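Prernusside goods-in project
Progress report to Stusex, April

Parcel intake at the Prernusside unit is now handled at a single sorting table, with one corded barcode scanner. Cartons are checked by hand for damage, turned label up and scanned before shelving. 3827 parcels were booked in over the period. Of these, 21 had labels that would not scan and were keyed in manually.
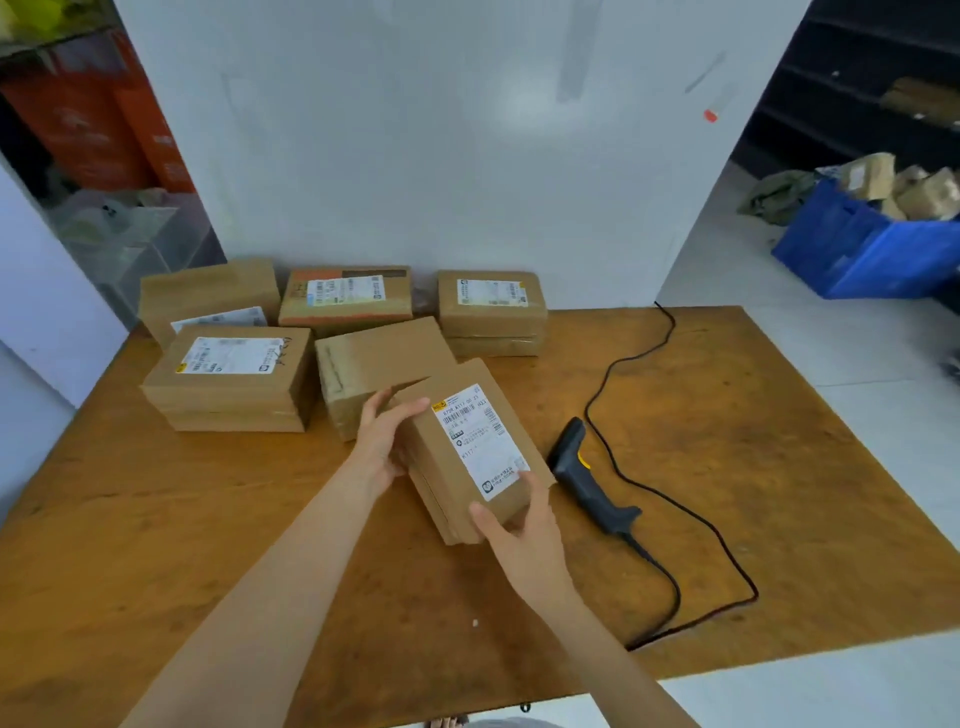 Average handling time is not yet reported – the Zikness stock software still records only the time of shelving. An update has been requested. Up to 2 days of backlog built up after the Friday deliveries and has been cleared.

Spending is within budget. The remaining item is the second scanner, on order from Eshun. Delivery is expected before the next report, and the claim for it will follow with the invoice.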